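Questions I get about the snack swap

Last updated March 14, 2024

I started the Disbridge Snack Swap because I moved apartments and found 13 half-eaten bags of things in my kitchen. It's grown a bit since then! There are 62 people on the list now, and I get the same questions over and over, so I've put my answers in one place. If yours isn't here, write to me at the address on the sign-up sheet and I'll get to it when I can.

So what is it?

You bring snacks you like and go home with snacks other people like. That's pretty much the whole thing. We meet once a month at the reading room on Getanness Street, put everything out, eat for a while, talk a lot, and then trade whatever is still sealed. Some folks come for the trading and some come for the eating (I'm in the second group, no shame).

Do I have to bring something homemade?

Nope! Store-bought is great. Mudassar Gondal bakes these cardamom cookies that disappear before I've hung up my coat, but he's also shown up with one bag of pretzels and had a perfectly good evening. If you do bake, wrap each piece on its own and stick a label on it with what's inside. Nuts, milk, eggs, sesame, all of it.

What about spicy food?

Yes please. We have a real heat crowd. Put it in a bowl of its own and keep it apart from the mild stuff, and write "hot" on a card if it's hot. I once grabbed a handful of something at the September swap thinking it was paprika and spent the next half hour with a carton of milk. Celina Głowacki laughed so hard she had to sit down.

How should I carry things over?

Any bag that stands up by itself is good. I like the lined shopping bags with the silvery inside for anything with chocolate or cream in it, plus an ice pack if the walk is long. Buns and rolls go on top, always. I've eaten plenty of flat ones and they taste fine, but you feel bad for them.
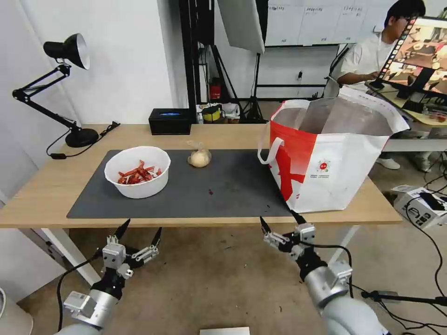
How does the trading work?

We go in a circle. You hold up what you've got, say one thing about it, and pick something from the table that you didn't bring. Then the next person goes. We keep going round until the table is bare or people start putting on their shoes. No points, no prices, and no taking back something you already gave away (this rule has a history and I'm not getting into it).

Can I bring my kids?

Sure. They trade like everyone else, and they are ruthless. Just stay in the room with them and keep an eye on the hot bowls.

Is there a fee?

It's two dollars at the door for the room and the napkins. If that's a problem any month, skip it, I don't keep track.

How long do soft buns keep?

This comes up so much! The plain steamed kind or a soft milk bun is best the day you get it. Leave it out overnight with the bag twisted shut and it's usually okay for breakfast. Anything with a meat or custard filling needs the fridge right away. For longer than a day I freeze the plain ones, then warm them up in a steamer or under a damp paper towel in the microwave. Start with 45 seconds and check, your microwave may be meaner than mine.

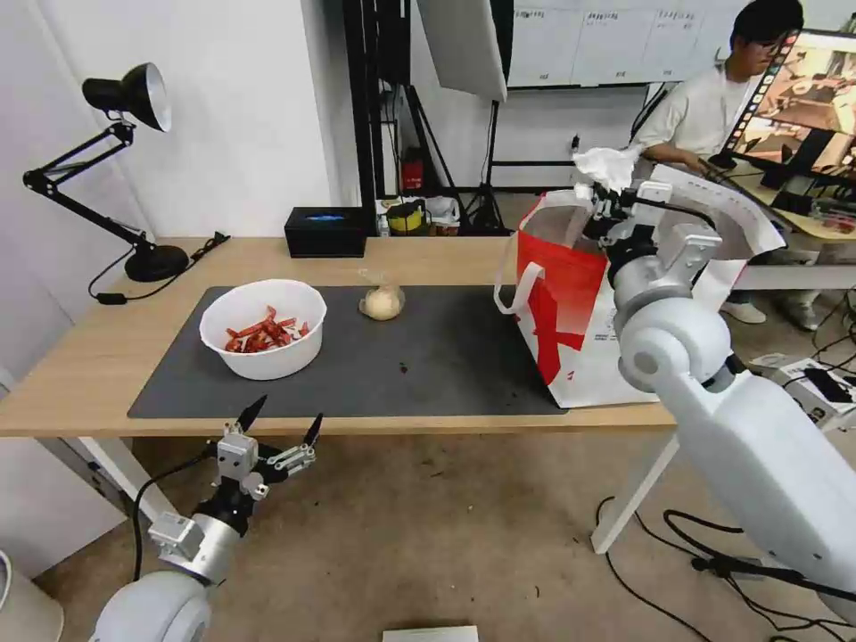
One round bun in a twisted bag, with a bowl of something red next to it.

What if I don't like what I picked?

Put it on the leftovers shelf by the door with the packet closed. Somebody will want it. The licorice from Vunik sat there for two swaps and then a lady took all of it and asked if there was more.

Can I start one of these in my own town?

Please do! The folks over in Orakzai started theirs with four people and a card table. My only advice is to pick a regular date and stick to it even when it's just you and a friend. Ask me for the label sheet if you want it, I have 109 copies in a drawer thanks to a printing mistake, and I'd love to mail you a stack.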